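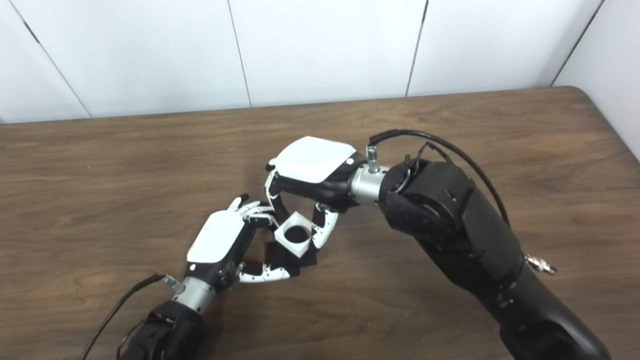

The white square collar on the table, bored through the centre.

Workshop > Interviews > Fits and Fixtures

Parisa Tabrizi starts any collar fit with the base part. At Greltora she specifies a flat rectangular foot under a short upright cylinder.
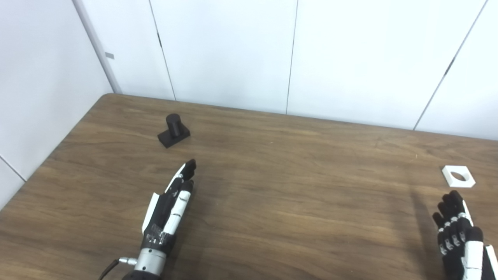 "A wide foot resists tipping," she says. "The bore should clear the post by 2 per cent - any tighter and it binds in the cold." Her test batch ran to roughly 200 collars. She prefers a light collar on a dark post, as the colour contrast makes misalignment easier to judge.

The table matters less, she says, provided it is level.
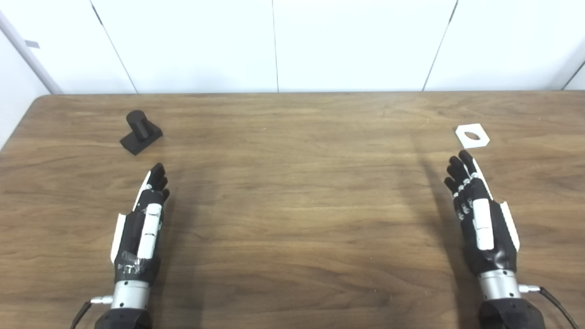
Sepehr Hashemi puts level second and would check the chamfer first. Tabrizi agrees on chamfers, within limits.

Comments
Roy Yeoman: We went to 3 per cent and got rattle.
Fereshteh Ghasemi: Is the chamfer on both faces?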